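Last revised 19 July 2020, Ruba Azar

# Removing Water Rings and Haze from an Oiled Wood Tabletop

This procedure covers oil and hardwax-oil finishes only. Lacquer and polyurethane need a different method. To check which you have, put a drop of water on the underside: film finishes bead it indefinitely, while an oiled surface darkens slightly after several minutes.

## Materials

- White abrasive pad (non-woven, fine)
- 320-grit paper, for deep rings only
- Mineral spirits
- Matching oil, 145 ml
- 4 lint-free cloths

## Procedure

1. Clear the table and wipe it with a cloth dampened in mineral spirits. Let it flash off.
2. Rub the ring with the white pad, along the grain, using light pressure. Extend each stroke well past the mark — short strokes leave a dull patch.
3. If the ring is still visible, switch to 320 grit. Stop as soon as the color evens out.
4. Vacuum the dust and wipe again.
5. Apply a thin coat of oil to the whole board, edge to edge. Wait 15 minutes and buff off all excess.
6. Repeat after 2 days if the surface looks dry.

Lay used cloths flat outdoors to dry. Oily rags left in a pile can ignite.

## Aftercare

Keep liquids off the surface until the oil has cured, normally a week. Plates with a glazed foot are fine after that; unglazed stoneware needs a mat. 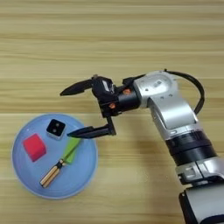
*Light wood with horizontal grain, pale blue plate at left.*

Re-oil once a year. January works poorly in unheated rooms, as the oil stays tacky below 50°F.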